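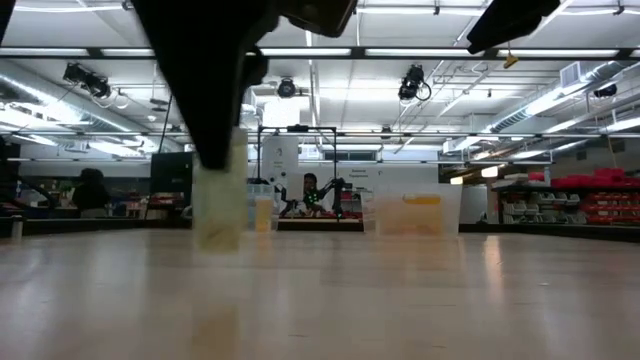

Oil or varnish for a maple worktop? Floltum forums, Kitchens and Woodwork
Posted Mar 2, 2024

bracken_and_rust
We put in a Dralcombe maple top in June and I oiled it as the leaflet said. Three coats, lovely. It now has a ring by the kettle you could use to calibrate a compass. My other half wants varnish. I want a quiet life. Has anyone gone from one to the other without regretting it?

sludgefoot
Don't varnish. I did ours with Lavoie yacht varnish and it was magnificent for 9 months, then it lifted round the sink and water got under it. Black patches. I sanded for an entire bank holiday and was finding dust in the butter well into the autumn.

teapot_half_full
Sorry, but that's the sink cutout and has nothing to do with the varnish. Did you seal the end grain? People do the top beautifully and leave the cut edges bare, then blame the tin. Mine's varnished, gets used hard and has had no trouble at all.

sludgefoot
I sealed the end grain. I sealed it twice. I'd have sealed it a third time if there had been any left in the tin.

bracken_and_rust
If I stay with oil I suppose the ring has to come out first. I've got a sander and 120 grit, and the confidence of a man who has watched two videos.

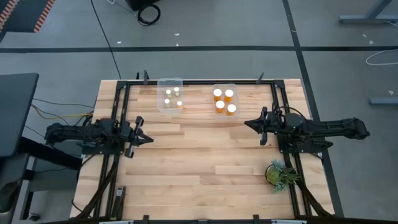 How long should I leave the oil between coats?

teapot_half_full
Overnight in a warm kitchen, and a full day if it's cold or the surface still feels tacky. Wipe off everything that hasn't soaked in after 20 minutes or it'll go like flypaper. Lay the rags flat outside to dry as well, don't scrunch them up in the bin, they can catch fire.

sludgefoot
Agree on the rags, for the record. I'd go finer than 120 for the last pass. And do the whole length, even though the ring is the size of a mug. Spot sanding leaves a pale dish that catches the light every morning while you wait for your toast.

gullivers_shed
I use Prelteo hardwax and top it up twice a year. Dear, but a tin goes a long way. I did the undersides too. My family have not commented on the undersides.
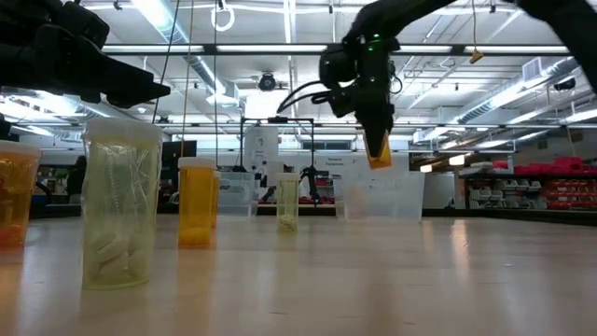 marrowfat
Hardwax is fine until you need to patch it, then it goes shiny in one place and you're back to sanding. Plain oil every couple of months and a trivet under the kettle. The trivet cost me less than the sandpaper.

gullivers_shed
Mine patches perfectly well if you cut it back with a grey pad first.

marrowfat
Then you've a better eye than me, or worse lighting.

bracken_and_rust
Right, oil it is, and a trivet. I have been told the trivet must match the tea towels.

Shares 9 | Comments 3

Comments

pip_at_42
Same ring, same kettle spot. Lemon juice did nothing except make it smell optimistic.

oldsash
Varnish. You're all mad.

dunlin
Does the leaflet mention the underside? Asking before I fit mine.

Related threads
Belfast sink and wooden tops, worth the bother?
Gap behind worktop, silicone or upstand
Dralcombe delivery left in the rain
Getting beetroot out of maple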